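Handout 4: Setting Up and Checking the Hand-Held Gripper Pair

Applies to the Swanson gripper pair used in the Drilbridge exercise. Read before the bench session.

1. Before leaving the bench

Open and close each gripper over its full travel. The black insert should return to the same V-shaped opening every time. Look down into the ribbed inner walls and clear any lint or grit with a dry brush. A torn insert is replaced, never glued. 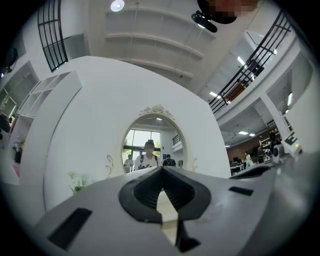

2. Marker cubes

Each cube must be square to the body and tight. Wipe the faces with a dry cloth — no solvent. Read each pattern from 2 distances and enter the result in the Prisen log. Fault code 301 means a cube was not found; check for glare before moving the cube.

3. Straps and work position

Fasten the shoulder straps, then the wrist loops. Stand facing the table and bring both grippers over the surface. The cubes should stay in view of the head camera with the forearms extended. If a sleeve or cable covers a face, correct it now and repeat step 2.
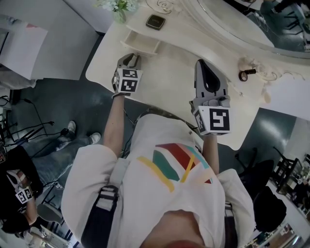 Fig. 2. Both grippers at the vanity table, marker cubes facing up.

4. Service interval

Inserts are inspected after 100 cycles. Form 53 stays with the pair.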